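Buy the boring parts, build the rest

I share workshop space in Udley, and for most of last winter I was building a small arm that could wipe down a table. It cost me 1550 dollars in the end. I think a third of that was wasted, and the waste came from building things I should have bought.

What to buy

Motors, motor drivers and power supplies. I wound up replacing all three of my homemade driver boards with Skendov ones in April, and the jitter I had been chasing in software went away that same evening. Fergal Flanagan told me to do this at the start. He was right and I didn't listen.

What to build

Anything that touches the world. A gripper from a catalog is made for catalog parts, and a shared room has other things in it. Spray bottles are top-heavy and have a trigger sticking out. Cloth and paper crumple differently each time. Shiny metal throws back every lamp in the room, plus whoever is standing there.

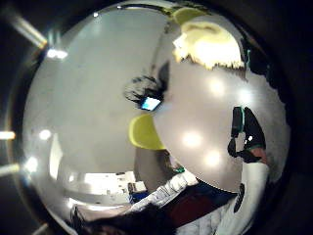
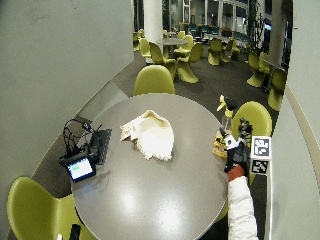
Where to work

I'm against the clean bench in the corner. My first gripper did well there, 88 grabs in a row, and then dropped the first bottle I gave it at an ordinary table. Chairs, daylight from big windows and people's sleeves are part of the job – if a build can't cope with them, better to know in week one.

Fergal disagrees with me on this. He says you should get one thing working under easy conditions before adding trouble, and his Arnamel cart does run well. It also has never left his garage.

When to stop

I gave myself 5 rebuilds of the fingers and used all of them. The last set is uglier than the second and holds better. I'm leaving it alone until something breaks.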